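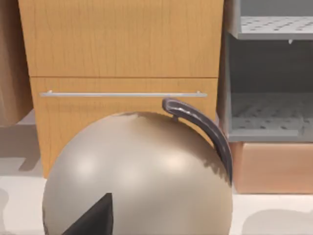
Tea kettles are one of those things I never meant to know much about, and now I run the kettle pages on this wiki, so welcome to my entry on the stovetop kettle! A stovetop kettle is a closed pot with a lid, a handle and some kind of spout, made for boiling water over a burner. Shapes go from squat and flat to tall and skinny, and then there's the round family, the ball-bodied look with a dark curved handle coming off the top and sweeping down one side. I have a soft spot for the round ones in plain beige and taupe, which sit quietly in a kitchen and don't shout at you before breakfast.

Search kettles, pots, lids Go

Where the word comes from

"Kettle" is an old word, and it used to mean pretty much any big pot you hung over a fire. Stew, laundry, fish, whatever, it all went in a kettle. You still hear it that way in "kettle of fish" and in the kettledrum, which is a drum shaped like a big bowl. The narrower meaning, the thing you make tea with, came along as tea drinking spread and people wanted a pot just for water. Linguists trace it back through Old English and Norse to a Latin word for a small bowl or pot. I find that oddly pleasing, and I've bored plenty of dinner guests with it.

Materials

Copper heats fast and looks wonderful, but it needs a lining, usually tin, and the lining wears. Cast iron is heavy and slow, and it holds heat forever (well, through a second cup anyway). A lot of the small Japanese iron pots sold in shops are enameled inside and meant for brewing, so please check before you put one on a flame. Enameled steel is light and cheap and comes in every color, but it chips if you knock it on the faucet, and once it chips the steel underneath can rust. Stainless steel is the boring answer, and it's what I use most mornings.

My neighbor Milagros Vidal swears by an enameled Prikard she bought secondhand, chips and all on the outside, and I have to admit it boils faster than mine. Hers has a wide flat base, and that matters more than the metal does. A wide base sits over more of the burner, so less heat goes up the sides and into your hand.

The whistle

The whistle is my favorite part! Steam gets pushed through two small plates with a hole in each and a little gap between them. As the steam squeezes through the first hole and hits the second, the flow gets unsteady and makes sound waves. At the low end it behaves something like blowing across a bottle, and as the steam speeds up the pitch climbs. That's why you get a mutter first and then the scream.

If your whistle has gone quiet, look at the lid before you blame the whistle. A loose lid lets the steam out the easy way. I spent most of one August thinking my old Alcaraz was broken, and the lid was sitting crooked the whole time.

Scale and how to get rid of it

Hard water leaves a chalky crust inside, mostly calcium carbonate. It won't hurt you, but it flakes into your cup and slows down the boil. Fill the kettle halfway with equal parts white vinegar and water, bring it to a boil, turn off the heat and leave it for an hour. Then rinse, boil plain water and dump that out. Abilio Echevarría, who edits the cookware pages with me, uses citric acid, and I've come around to it, mostly for the smell. Go easy with either one on bare iron, and skip them if there's an unenameled inside, as acid will strip the surface and you'll get rust.

Collecting

I own 58 kettles. Six of them leak. People mostly collect by maker or by handle, and handles are the better way in if you're just starting, as they change so much with the fashions. Look for cracked grips, wobbly rivets and pinholes near the bottom seam (hold it up to a lamp and peek inside). Old solder can contain lead, so the ones I can't vouch for live on the shelf and never see the stove.

Last edited October 14, 2025

6 comments
2 shares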